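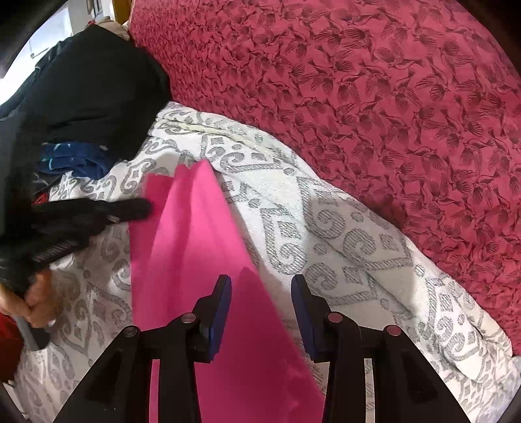

4 min read

Washing and Caring for Printed Cotton: Your Questions

Last updated June 18, 2019

In our shop, Neter, we sell printed cotton by the meter and also bedspreads, pillow covers and scarves. Customers write to us with many questions about washing, and most of the questions are the same ones every week. Brahim Lahlou, who started the shop, wrote these answers and I have put them in order. If your question is missing, please write to us with the name of the fabric and, if you still have it, the order number.

Do I have to wash the fabric before I sew it?

Yes, please do it. Cotton becomes a little smaller in the first wash, and it is better that this happens before you cut. Wash the whole piece in the same way you plan to wash the finished thing later. If you will use the dryer later, use the dryer now also.

Sew a quick zigzag on the cut ends first, or they will make many threads in the machine.

What temperature is correct?

For all our strong colors, 30 degrees Celsius. For white and light gray cotton without a dark print you can go to 40. We do not recommend more than this, even if the machine offers it. In an American machine without degrees, choose "cold" for the strong colors and "warm" for the light ones.

My pink fabric gave color to the water. Is it defective?

No. Pink, red and dark blue often have extra dye that did not go inside the fiber. In the first two or three washes this dye comes out. Wash the piece alone during this time. If the water is still strongly colored after the fourth wash, write to us and we will exchange the piece or return the money.

Can I use vinegar or salt to fix the color?

Many people do it, and my own mother did it too. For the dyes in our fabrics it does not help. It will not hurt the cotton if you do it once, but please do not put vinegar in every wash, as the rubber parts of some machines do not like it.

Which detergent should I take?

A liquid one for colors, without bleach. Use less than the bottle says, half of the cap is normally enough for a small load. Too much soap stays in the fabric and makes it stiff, and then people think the cotton is of bad quality.

How do I test if a color is safe?

Take a white cloth, make it wet and press it for 50 seconds on a hidden place, for example inside a hem. If the cloth stays white, you can wash the piece with similar colors. If there is a mark, wash it alone and repeat the test the next time.

Can I iron over the print?

Yes, on the back side, with the cotton setting. The Zollik prints have a small amount of metallic ink, so for these use a lower heat and put a thin cloth between. Do not leave the iron standing in one place.

What about drying in the sun?

Dry the fabric in the shade, with the printed side inside. Strong sun takes the color from pink faster than from any other color we sell. We left one sample in our window from April to the end of summer and one half of it became the color of old paper.

How do I take out a stain?

It depends on the stain. For coffee and tea, use cool water and a little soap as soon as possible. For oil, put baking soda on the dry fabric, wait 30 minutes, brush it off and then wash. For blood, take cold water only, warm water will fix it. Never rub the print hard with a brush.

Can I cut a bedspread and make something else from it?

Of course, many customers do. The Dinsa bedspreads have a wide border, and it is good to decide first if you want to keep it. Lay everything flat on a bed or on a clean floor before you take the scissors. Please note that we cannot take back a piece after it was cut.

How should I store fabric that I do not use yet?

Washed, dry and folded loosely, in a cotton bag or an old pillow case. Plastic keeps the moisture inside. Change the folds two times in a year, so that you do not get a light line in the same place. Dark and light pieces should not touch for a long time.

Is the Terholm line cared for in the same way?

Almost. Terholm is cotton mixed with linen, so it gets more wrinkles and wants to be ironed while it is still a little damp. The rest is the same.

Do you answer questions by telephone?

At the moment only by e-mail. We normally reply in two working days.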